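Reporting Accidents and Disasters
Week 6 handout: The first six hours
Instructor: Dzintra Kütt 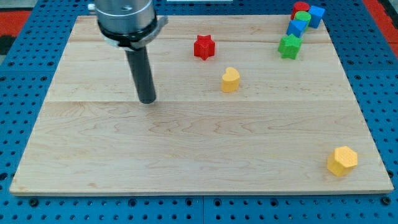 1. Where the numbers come from

Most early numbers in a breaking story are guesses somebody made while standing in a parking lot. They get a name and a rank attached, and after that people treat them as facts. I would like you to stop doing that by the end of the term.

Take the Pallar warehouse fire, which you read for today. The first bulletin said 300 people had been evacuated. The second said 200. The final report from the fire marshal gave 68, and that was the only figure anyone had reached by checking names against a shift list. The 300 was the building's posted capacity. A dispatcher read it off a form, a reporter wrote it down, and four outlets copied it.

Ask every source the same thing: how do you know? If the answer is "that's what I was told," you have a rumor with a badge on it. You may still use it, but say whose it is.

2. "Stable condition"

This phrase means less than readers think. A person can be stable and very badly hurt. Hospitals don't all use it the same way, and a police spokesman repeating it is passing along something he heard on the phone. Write who said it and when. Don't turn it into "will recover" or "minor injuries." I see this in student copy every year.

3. Cause

You do not know the cause. On day one the company doesn't know it either, or knows and won't say. In the Ustano bridge closure the first story blamed heavy rain, on the word of one county employee. The inspection in October found a cracked bearing that had been written up twice before. The correction ran on an inside page.

Watch for "appears to have" - it usually means the writer wants credit for a theory without having to defend it.

4. Neighbors

Useful for what they heard and what time they heard it. Poor on speed, distance and blame. Austra Sepp's chapter is kinder to eyewitnesses than I am, and you should read it with that in mind. Her Atov interviews were done weeks later, when people had already seen the coverage and had started to agree with each other.

For next time

Read Sepp, chapter 4, and the Tamošiūnaitė packet through page 302.
Pick one breaking story from the packet. Mark every claim that has no source, then every claim whose source could not have known. Bring the marked copy - typed summaries don't count.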